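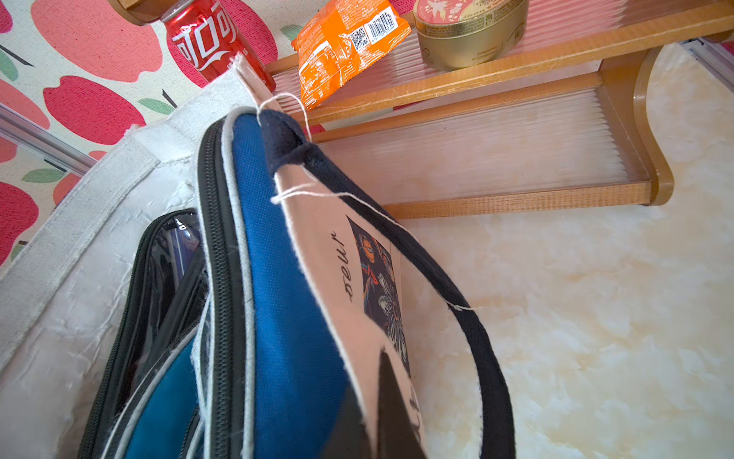 A blue backpack and a beige canvas tote bag.

Ridgeway's second-round tie at Darside will go ahead with a cap of 2,000 on attendance, the league confirmed on 11 November 2020. Kick-off stays as scheduled, and the match will go straight to penalties if level after 90 minutes. There is no provision for a replay this season.

Former Ridgeway captain Ignacio Bellamy will be a guest of the home club. He made 4 of his cup appearances at the old Darside ground and scored in 2 of them, including the semifinal that Ridgeway lost on away goals. The rule was dropped from the competition the following August.

The visitors are expected to keep the back three used against Tatberg. Head coach Imani Crenshaw said the shape gave the team an extra passing option from goal kicks and allowed both wing-backs to start higher. "We conceded space behind them twice in the first half," she said. "We dropped the holding midfielder by a few yards and the problem was smaller after the break."

Darside have played a 4-4-2 in every round so far and press mainly on the opponent's first sideways pass. Their last home cup tie drew 987, well under the new limit – most of the east terrace was closed for drainage work. That section has since passed inspection and will be open.

The winner plays Stuvgate away. Tickets are sold in advance only, with no cash sales at the turnstiles. Bags will be checked at both entrances, and gates open 90 minutes before kick-off.

14 shares | 3 comments

eastterrace_pete
Does the cap include away fans or is that a separate allocation?

Marlow G.
Included, according to the club site. Bellamy's goal in the semi was offside by the way.

dsfc72
It was not offside. Back three won't last the hour on that pitch – too wide.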